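I've been reading about the new pier at Varport over my morning coffee, and I must say I'm fonder of it than I expected to be. A navy that can't tie up and mend its own ships close to home isn't going very far, however handsome the ships may be – and ours has made do with 830 feet of tired old concrete for far too long.

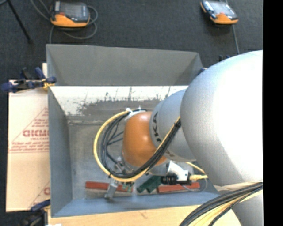

What worries me is the housing. The plan brings 2,049 sailors and their families to a town with 135 homes for rent, and Commander Sakai, when asked in March, said only that the matter was "being looked at." Well, I do hope somebody looks hard! My neighbor Ntombi Buthelezi moved 3 times in her husband's first posting, and she'd gladly tell the planners all about it over supper.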